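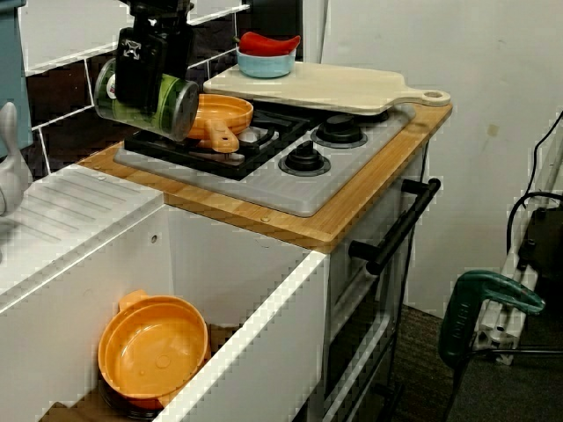
Carys Mostyn
Notes on the Meredith play kitchen, now that the counter section is together. Thread. 1/8

2/8 The stove drops into the wooden countertop as one gray panel. Dry-fit it before you drive any screws. Ours needed a light pass with 242 grit along the back of the cutout, which took some 30 minutes including vacuuming.

3/8 The screw heads on the countertop are small and brass-colored. Drive them by hand. A drill on the lowest setting still sank one of mine too deep, and the filler dries lighter than the wood.

4/8 The burner grate is a separate black part. The orange frying pan sits on it without overhanging much. The handle is short, so small hands end up holding the rim as well.

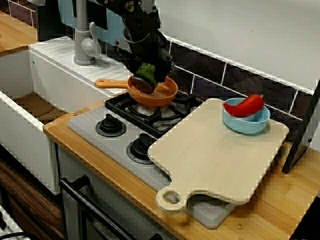

Pakero Toy Library, Setup and Repair Team

5/8 Sink goes to the left of the stove. White unit, deep rectangular basin, wood pattern on the bottom, ribbed ledge behind. Install the gray faucet before you push the unit back against the tile. I did it in the other order and had to pull everything out again.

6/8 The cutting board is too large for the counter space left over. With the stove in, it ends up partly on the gray panel wherever you put it. Eun-seong Jang suggests hanging it by the hole in the handle. A hook is not in the box. We have one on order from Fimine.
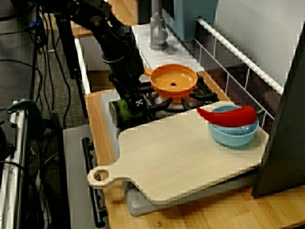

7/8 Food and dishes. The red chili is longer than the light blue bowl is wide, so the tip always sticks out. It stores fine that way. Both go in bin 21 with the pan. The green can goes in the pantry bin, and please check the rim for dents when it comes back.

8/8 Still open: oven door alignment, and whether the Zindosero shelf fits on the same wall. I measured it twice in November and got two different widths. Will post the third one when I have it.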